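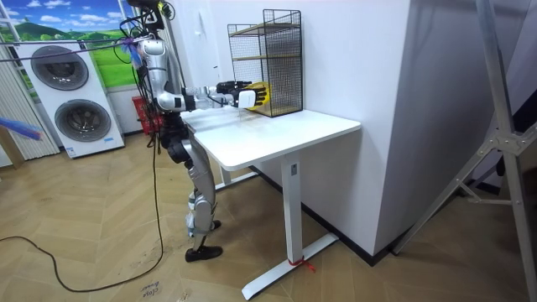 Vundunus Melach Training Goal

I sell a fair few soccer goals through this little shop, and the Melach is the one I'd put in my own backyard. I did, in fact, three years ago, and it's still out there with a slightly chewed net (squirrels, I think, though I can't prove it). So treat this page as half sales pitch and half me rambling about a goal I like a lot.

The Melach is the middle size in the Vundunus range. It's 12 feet wide and 6 feet high, big enough that a grown adult in goal has to move their feet and small enough that an under-10 keeper doesn't feel like they're guarding a barn door. If you coach small-sided games you already know this size. If you're a parent buying for one kid and a wall, you might be happier with the Quintero, the pop-up one, and I won't be offended. It's a lot cheaper and it goes in a closet.

Price: $504 per goal, net and anchors included
Item number: 3466
Size: 12 ft wide x 6 ft high, 4 ft deep at the base
Weight: 40 lb
Frame: powder-coated aluminum, white
Net: knotless, white or green
In the box: frame sections, net, 31 net clips, four ground anchors, carry bag, instructions

What I like about it

The posts are round and properly thick. A lot of backyard goals have skinny tubing that bends the first time somebody really catches one, and then your crossbar has a sag in it forever. This one makes a lovely sound when you hit it, too! My neighbors may feel differently. We had a crossbar challenge going one evening in July and I think the whole street could follow the score.

The corners lock with a push-button and a collar, and there are no loose bolts to drop in the grass. I can put mine up alone in fifteen minutes or so if the net is already on. The first time took me the best part of an hour, mostly because I started with the net and I shouldn't have. Frame first, lying on its face, then clips, then stand it up. The instructions say exactly this on the second page, which I read afterward.

The clips go on the back of the posts, so the ball can't hit them. Small thing, but I used a goal for years with clips on the inside and they'd ping off into the grass every other session. There are a couple of spares in the bag. Put them somewhere you'll remember – I keep mine in an old boot box with the pump needles.

What I don't love

The bag. It's fine, it does the job, but the zipper is short and you have to feed the long sections in at an angle. After a wet Saturday-league kind of morning with cold hands it's a pain. I've asked Vundunus about a longer zipper and they were very polite about it.

Also, white shows the mud. If that bothers you, a wet rag and a drop of dish soap gets it off. Don't use anything gritty on the coating.

And the green net looks great in the shop photos, but it disappears against a hedge. Kids who are just learning to look up before they shoot seem to do better with the white one. That's only from watching mine, so take it for what it's worth.

Please anchor it

I'm going to be boring for a minute. Any goal this size has to be anchored every time it's up, even for a ten-minute kickabout. Forty pounds sounds like plenty until a kid hangs off the crossbar or the wind gets into the net. Two anchors go on the back bar and one on each side bar. Push them in all the way, at an angle, pointing away from the goal. They're meant for grass. On turf or an indoor floor you'll want sandbags on the back bar, and those aren't in the box (I do stock them, just add them at checkout). Nobody climbs on it, nobody swings on it, and if you're finished for the day, lay it face down or take it apart.

Who's using it

Mostly families and small clubs. The youth club over in Drorncombe bought a set for their four-a-side nights and has been rough on them in the way only seven-year-olds can be. One upright got a dent when it was dropped off the back of a pickup, so I sold them a single replacement section and they were playing again that week. You can buy every section separately, by the way. I wouldn't carry the goal if you couldn't.

It's good for keepers. The depth at the base means a shot into the side netting doesn't bounce straight back out and make everyone argue. For shooting practice I tie a couple of training bibs in the top corners and let the kids go for those, loser fetches the balls.

Shipping and returns

It ships in two boxes and they don't always turn up together, so give it a day before you write to me. Shipping is free in the lower 48. For Alaska and Hawaii, send me a message first and I'll get you a real quote, because the automatic one is silly.

You can return it within 30 days if it's clean and everything's in the bag. You pay the postage back unless something's wrong with it, in which case I do. The frame has a two-year warranty and the net has one. Nets are a wear item and will go eventually, especially if you leave them out all winter like I do. A new one is $48 in either color.

Questions I get a lot

Can it stay outside year round? The frame can, mine does. Bring the net in if you want it to last.

Does it fit in a regular car? With the back seats down, yes. The longest section is six feet.

Do you sell pairs? Yes, choose two in the quantity box and the discount comes off by itself in the cart.

Will the Quintero net fit it? No, sorry, they're completely different shapes.

Anything else, use the contact form. I answer in the evenings, usually after 8 p.m. once practice is over.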